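Home | Classes | Mending Nights | FAQ | Contact

Questions people ask me about Mending Nights

I'm Vesna Mladenović and I run the mending evenings at Samance. I get the same emails over and over (I don't mind, really!) so I've put my answers in one place. If yours isn't covered, write to me and I'll add it.

Do I need to know how to sew?

Nope. If you can tie your shoes you can sew on a button, and we'll start there. Plenty of people come in having never threaded a needle and leave with a hem they did themselves. It might be a wobbly hem. My first one looked like a mountain range and I wore those pants for years.

What should I bring?

The thing you want to fix, washed please, and anything that came off it. Buttons, the zipper pull, that little bag of spare thread that came with your sweater and has been in a kitchen drawer ever since. We have needles, pins, scissors, an iron and more thread than any sane person should own. If you're picky about matching the color exactly, bring your own spool and look at it next to the fabric in daylight before you buy it. Store lighting has fooled me more than once, and I've been doing this a long time.

How much does it cost?

Pay what you can, with a suggested 16 dollars for the evening. That goes to the room and the supplies. If money is tight, come anyway and don't explain yourself at the door.

How many people come?

We cap it at 16 so everybody gets help. In the winter we fill up fast (everybody discovers the holes in their sweaters at the same moment), so sign up early if you can. The February list is already open.

Can you just fix it for me?

Ha! I get this one a lot. No, but I'll sit with you while you do it, and if there's a horrible bit in the middle I may take over for two minutes. If you need the whole job done by someone else, Nermina Stoyanova takes in repairs at Kelmendi, and she's lovely and fair on price. She also does leather, and I won't touch leather.

What can't be fixed?

Less than you'd think. Stretched elastic can be swapped. A broken zipper usually only needs a new slider, and that's a tiny job compared to putting in a whole zipper. The stuff I turn away is fabric that has worn so thin all over that the stitches have nothing to hang on to. You patch one spot and it rips right next to the patch. At that point it's better to cut it up for rags or save the good parts for patching something else.

My sweater has moth holes. Can I bring it?

Yes, but please freeze it first. Seal it in a bag, leave it in the freezer for a couple of weeks, then let it come back to room temperature before you open the bag. I have a big shelf of wool in that room and I'd cry.

Should the repair show or not?

Up to you! I like a loud darn in the wrong color. Tươi Võ, who teaches the darning table with me, does repairs so neat that you have to hunt for them with a fingertip. Sit with whichever of us suits your taste, or try one elbow each way.

Can I bring my kid?

From ten up, yes, with a grown-up beside them. Younger than that and the pins make me nervous.

Can I use my own sewing machine?

Sure, as long as you can carry it up the stairs. Bring the foot pedal. I can't tell you how many people have hauled a machine across town and left the pedal under their desk at home.

When's the next one?

Tuesday, 26th January, doors at six. We wrap up at nine and I do mean nine, they lock the building.

What do I do with my clothes while I save up the nerve to come?

Keep a mending pile, but keep it small. Mine is allowed to fill one basket and then I have to stop and deal with it. Pin a scrap of paper to each piece saying what's wrong, or you'll put it on in the morning and find the hole all over again at work.

How do I find the hole again once it's all in a heap?

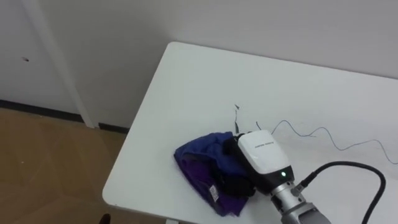 Turn the piece inside out and run your hand slowly along the seams, and hold any doubtful spots up to a window. Mark what you find with a safety pin right away. Then start with the smallest repair, so you've got one finished before you get to the annoying stuff.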